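Step 4. Budget for the small stuff

I bought my Nastus arm first and thought I was done spending. Nope! Before you order, set aside $51 for the extras:

1. A small whiteboard and red marker.
2. Two erasers, so there's a spare (I like a chunky one the gripper can really grab).
3. Spare finger pads from Hotix.

Note: Price the board and eraser together, they're often cheaper that way.

Caution: Measure your table before you pick a board size!

Red writing on my board, then the gripper with a blue heart eraser: 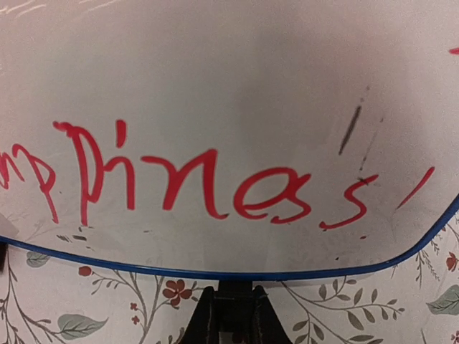
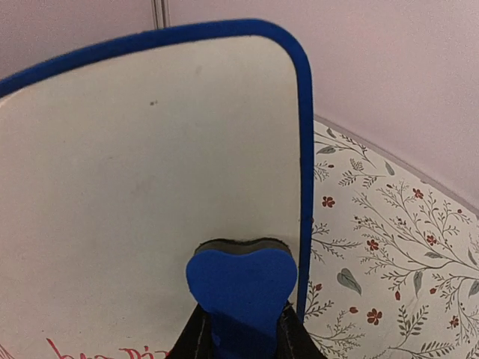

Step 5. Place the order

Check shipping on the Sitside cart page first.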